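What the Tirko quote leaves out

I have now read the Tirko quote often enough to recite it, and I still can't find the line that says what we'd get for the money. The arm is priced. The gripper is priced. Then comes "integration support, 30 hours", and after that a charge of 1083 for something called a readiness pack. I wrote to ask what was in the pack and got a brochure back.

Some background for anyone who missed the May post. We're a small packing workshop, we send out household odds and ends in mixed boxes, and Luzius Lüthi (who owns the place and likes a gadget) would like an arm on the far bench before the autumn rush. I do the budget, so I get to be the miserable one.

The sales side leans heavily on simulation. You're told to look at the simulated view, see how the gripper reaches the bench, and imagine your own stock in front of it. I looked. I kept pausing it, and I'd suggest anyone else being sold one of these does the same.

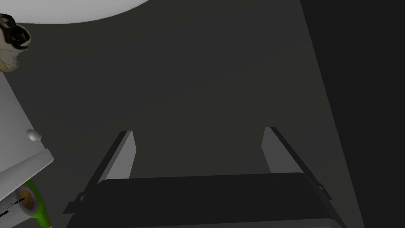

Tirko's simulated bench, gripper open and nothing in it.

What I notice is how much clear grey surface there is between those two fingers. Everything awkward has ended up along the left: the roll with the green on it, the white panel with its little knob, the small black and white thing that might be a toy. Our bench has never had a clear middle in its life. If the price assumes one, I want that in writing, along with who pays for the shelving that would give us one.

I also asked about fingers. Flat plates may well be fine for boxes. Are they fine for a soft roll, or for something small and knobbly? Flarka, who quoted lower, say different fingers are extra at 800 a set. Tirko say "it depends", which I have learned to read as a number they haven't made up yet.

Roswitha Riedl went through all this at Lerkby and was kind enough to send me her spreadsheet. Her advice was to add 10 per cent for guarding and electrics, then ask for a paid trial with our own stock before signing anything. Her trial fee came off the final bill. I've asked both firms for the same terms. Flarka agreed the same afternoon, and Tirko want a call.

So the arm stays in the "maybe" column, under the new Sayegh tape machine, which does one dull job and has a price I can understand. Luzius is not pleased. The call with Tirko is at half past nine and I've got my list of questions printed.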